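Mallcombe Shared Workshop
Building a Gripper at Home, Session 3: Closing the Fingers
Notes by Trinidad Saavedra

By now your hand should have three fingers, a wrist, and at least one screw you can't account for. Put the screw in a jar. We'll meet it again in the section on rattles.

Tonight is all about grip. Set the supply current limit to 900 mA before you connect the finger motors, and leave it there. Load the Histik settings file, home the fingers, then bring the open hand up to the green cube and stop short. Check the spread from the side. If a fingertip is going to clip the cube on the way in, move the wrist. Arguing with the finger takes longer.

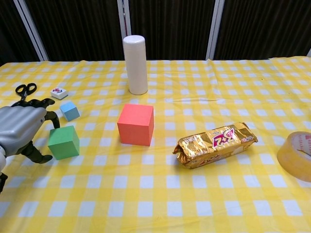

Handout 3, p. 2

Start with green, then try the larger red cube, then the little light blue one, which has humbled better programmers than you. Gold foil comes last. A crinkly wrapper changes shape when squeezed, and your code will take this personally.

Close in steps of 300 milliseconds and write down the motor current at each step. "Seemed fine" is not a current.

Gingham is a rotten background for colour detection if your thresholds are lazy. Yellow squares will turn up as objects. Fix the thresholds before you blame the cloth.

For next session: read the Quiroga notes on tendon slack, and bring your own hex keys. The Feltance set is short a 2 mm again.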